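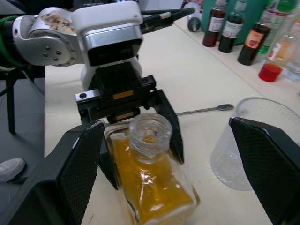
Minutes: Teacher Seller Meetup, September 10, 2022

Hi everybody! I took notes again this time (I type fast, so I guess it's my job now), and I've cleaned them up a little. If I got something you said wrong, send me a note and I'll fix it before our next get-together.

Opening

We started a few minutes late while people got their coffee. Kwabena Bawa ran the meeting. The notes from last time were approved with one fix: I had written that the fractions packet was for fourth grade, and it's for third. Sorry!

How our shared shop is doing

The Kerkotel shop has 1,064 followers now, which made me so happy I clapped. We sold 433 resources over the summer, and most of those were back-to-school things like name tags, morning work and the "getting to know you" pages. Reading passages were slow. I think they'll pick up once everyone gets past the first few weeks and starts small groups, but Kwabena wants to redo the covers anyway. He showed us two new ones and we all liked the plain one with the big title.

Bundles

We spent way too long on this! The question was whether the phonics bundle should be sold finished or growing. I love a growing bundle as a buyer (you get in at the low price and new units just show up), but as a seller I always feel behind. We agreed to sell it as a growing bundle with the first six units ready to go and the rest finished by December. The vote was close and I'm the one who has to make the short vowel units, so please be nice to me.

December sale

We'll do one sale and keep it simple. No coupon codes this time, after all the emails we got about the last one not working in the app. Kwabena will write the newsletter and I'll make the banner.

Freebies

The Vivton list of free downloads came up. We have 92 freebies in there and some of them are really old. One still has my maiden name on it! Everyone is going to look through their own and pull anything they wouldn't hand to their own class. I'd like to keep the number line one, please don't touch it.

Clip art and fonts

Short reminder that our Alhassan font license covers one seller only. If you use those fonts in a file for the shared shop, check with me first. The Zetport clip art is fine for all of us as long as the credit page is in the back of the file.

Other stuff

Somebody asked if we could do a video on laminating without bubbles. Yes! I'd watch that. No one has signed up to make it yet.

To do

Kwabena: new reading passage covers, sale newsletter
Me: short vowel units, sale banner, fix the third grade mistake in the old notes
Everybody: go through your freebies

We wrapped up after that and I stayed to swap book bins with two of you. I still have an extra set of the blue labels if anyone wants them.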